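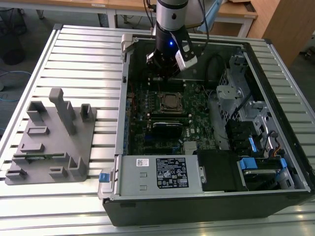 1/ Budget round for the second disassembly cell closes next week. Notes on what we are asking for at Bustow, and what we are leaving out.

2/ The arm is the easy line. Two quotes in, Sallemeo and Hedaris, and the gap between them is mostly the service contract. Same reach class, same payload.

3/ Payload is not the constraint for desktop towers. A power supply is the heaviest thing we would ask it to lift out. Access is – cables looped over the drive bays eat more cycle time than any screw.

4/ Wrist camera goes in as its own line this time. In April we buried it under "accessories" and it was the first thing cut.

5/ Fixtures: printed in grey, in house. Holders and slots for parts, a long groove for a thin circuit board. Cheap per plate, but allow for reprints. We have budgeted 13 plates for the year.

6/ Table: slotted aluminium again. Krajčí quoted a solid plate with tapped holes. Stiffer, but every fixture change would mean a new hole pattern. Declined.

7/ Grippers: one parallel gripper, plus 5 sets of spare fingers. Fingers wear. A tool changer is deferred until we have cycle data from both cells.

8/ Throughput assumption is roughly 200 towers a month. If intake drops below that, the second arm does not pay back and we should lease.

9/ Not in the request: guarding changes, extra floor space, a conveyor. All three depend on the layout review.

10/ Still open: who pays for integration hours. Hedaris includes them, Sallemeo bills by the day. Revised figures due 26 Aug 2022.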